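An Afternoon at the Stareck Lab
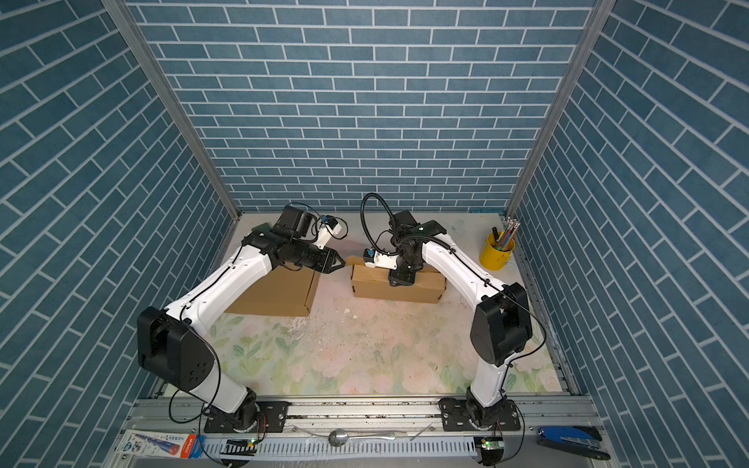 Both arms at the box station, left gripper closed on a flap.

I got into Stareck's open day mostly to see the planner, and Arben Leka was nice enough to let me hog his screen. The two arms share one planner called Drerix, and it replans every 33 milliseconds — I watched the trajectories redraw while he talked! Cardboard is the hard part, he says, as flaps bend and the depth estimate gets jumpy. Each arm gets its own wrist camera view, and the log viewer lines both up with the joint data (I want that tool so badly). He had 49 failed grasps tagged for replay, and we scrubbed through 16 of them before the coffee ran out.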